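December 2025
By Jocelyn Yap
4 min read
Print this page | E-mail this page

Gostus Blackout Curtain Panel, Heavy Weave, Black

I put off buying real blackout curtains for years. I had a blanket, I had thumbtacks, and I had a landlord who didn't love the thumbtacks. Then my shifts changed in September and I was trying to sleep at ten in the morning with the sun coming straight through the blanket, so I finally ordered a pair of the Gostus panels and I've had them up ever since.

They come in one color (black) and two lengths. Mine are the long ones, and I'm glad, because the short ones would have stopped just above the sill and let a stripe of light in along the bottom. Measure from the rod, not from the top of the window! I got this wrong on my first order and had to send a set back, which was easy enough, but the box is heavy and the walk to the drop-off was no fun.

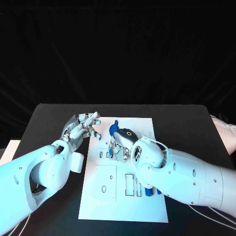 The fabric is a thick weave with no rubbery coating on the back. I had a coated pair once, from Manalo, and they smelled like a new shower liner for weeks and then started to flake. These had a faint fabric-store smell the first night and that was it. They feel soft, a bit like a good tablecloth, and they hang nicely once the fold lines drop out. Mine still had creases down the middle after 25 days, so I gave in and steamed them. Go slow with the steamer and keep it moving – I parked mine in one spot and got a shiny patch near the hem.

How dark do they get? Dark enough that I walked into my own dresser. You'll still get a glow around the sides unless your rod wraps back to the wall. I use the Trulcombe wraparound rod, and my neighbor Nestor Umali has his on a plain straight one with a strip of Velcro down each edge, and his room is honestly darker than mine, so take your pick.

A few things I'd want to know before ordering:

Each panel is 50 inches wide and you want more width than your window. Two panels on a normal bedroom window gives you loose, easy folds. One panel stretched flat looks like a bedsheet, and light sneaks in at the sides.

The long length is 143 inches (mine puddled on the floor until I hemmed them). Hemming is fine on a regular home machine with a heavier needle, just don't try to sew through the side seam where it's doubled over.

Black shows lint. It shows cat hair even more. I go over mine with a sticky roller when company's coming and otherwise I leave it alone. 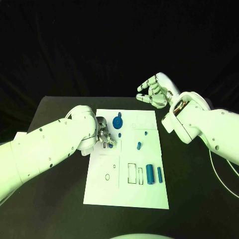 Washing is cold, gentle, one panel at a time. I did both together once and the machine started walking across the laundry room. Hang them back up damp and most of the wrinkles pull out on their own. No dryer, please, I lost some length on a panel that way and now it lives in the closet.

They do cut the street noise a little, mostly the high stuff like brakes and voices. Don't buy them for that, though. The garbage truck still wakes me up. They did help with the draft from my old window, and I noticed that more than I expected to once it got cold.

I also tried the Dramuvow panels at my sister's place. Thinner, cheaper, fine for a TV room. If you sleep days, spend the extra on the Gostus.

Fits rods up to one inch thick. Metal grommets, sold by the single panel, so remember to put two in your cart.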